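Cup sorting at the desk, part four
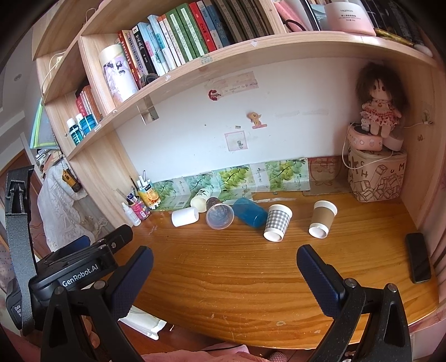 Most of this month went into fingers. I had the jaws of my home gripper working by the end of September, but the pads were flat, and flat pads don't do well with thin cups. A paper cup flexes, the contact patch moves, and the cup rolls out of the bottom of the grip. So October has been pads, pad mounts, and a lot of evenings with cups on the desk.

For anyone who missed the earlier parts: the goal is a small arm that picks up cups lying any which way and stacks them by type. The arm itself is bolted to a board in the garage and is called Rurnico. The name was Noemi Zuccaro's idea and I've stopped arguing about it. Before the arm gets to try anything, I do the same job by hand with a handheld gripper, so I know which approach angles are worth the trouble.

Ridged pads beat flat ones by a wide margin. I tried ridges running along the finger and ridges running across it. Across is better for a cup on its side, and along is slightly better for a cup standing up. Cups on their side are the harder case, so across wins for now.

The sleeve on a coffee cup helps. It gives the pads something rough to hold and stiffens the wall at the same height. Bare paper cups are next. Clear plastic ones are the worst, partly because they are slippery and partly because the camera on Rurnico can't find the rim. Baltasar Palma suggested putting a strip of masking tape around the rim during training and taking it off later. I tried it with 20 picks and the arm learned to look for tape. Back to no tape.

I'm logging the hand picks in a spreadsheet. The target was 300 and I'm at 62, which is less than I wanted by now. Each one takes longer than you'd think, mostly from putting the cups back in a new arrangement. If I don't think about it I lay them out in a row with the mouths facing me, which is the easy version. Giang Đoàn told me to roll a die for each cup's direction. That works, but it's slow, and the die ends up on the floor.

Wrist angle matters more than jaw width. I had been opening the jaws all the way every time and coming straight down. For a cup on its side it's better to come in low, tilted toward the closed end, with the jaws only a little wider than the cup. Wide open is fine when the space is clear — with neighbors on both sides you end up nudging two cups to pick one.

The pad mounts are still a problem. I printed the first set too thin at the screw holes and they cracked when I tightened them. The second set is thicker and has held up since Tuesday. Kimutai Muriithi has a better printer than mine and ran the third set in a tougher material, but the holes came out tight and I haven't had time to drill them. The pivot bolts also work loose over a long session. Thread locker is the obvious fix. I keep putting it off until I'm sure I won't take the joints apart again, and then I take the joints apart again.

The force limit is still set by guesswork. I close until the cup wall just starts to give, then back off a little. On the arm, that means a motor current number, and mine is at 8 on a scale that only makes sense inside my own code. It holds a paper cup without creasing it. It doesn't hold a tumbler with anything in it, and I don't plan to try that one again near the keyboard.

Neema Kimaro asked in the comments whether the pad files will be posted. Yes, once the mounts stop changing. If you want the cracked version I can send it, but I wouldn't print it.

Next up is the wrist bracket, then the rest of the hand picks. The servo I ordered for the tilt axis is still in the mail, so the bracket is cardboard until it gets here.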